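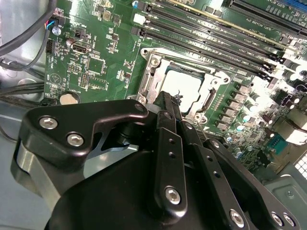 ## Inside the case: the green board

Side panels off, finally! We keep a shelf of old desktops at the Clanum workshop, and the part I look forward to every time is the moment the lid comes off and the board shows up in all its color. Green is still my favorite for a motherboard (black ones look sharp, sure, but you lose half the fun of reading the layout).

The silver plate in the middle is the retention frame, with the processor sitting in it - look how bright that heat spreader gets when the light hits it! The lever is down in its slot beside the plate. I could photograph sockets all day.

**Also worth a look**

- The memory slots, long black rails with white and black latches. I love a slanted view of these.
- The tiny print by the long black expansion slot: "SLOT2 PCIe3". Labels like that save so much time when you're sorting cards.
- Silver power chokes lined up beside the socket, and past them a whole little city of capacitors.
- A teal pin header with gold pins. Teal and gold on green, what a combination!

**Notes for the Furnival shelf**

Cases go back on the lower rack, screws in the jar marked Pudach. Loose memory goes in the 3 padded trays by the door, and please label it by size first. Next gallery will be power supplies and fans, up in March if the sorting goes well - I already have my eye on a lovely old 600 watt unit.

Posted 14 Dec 2020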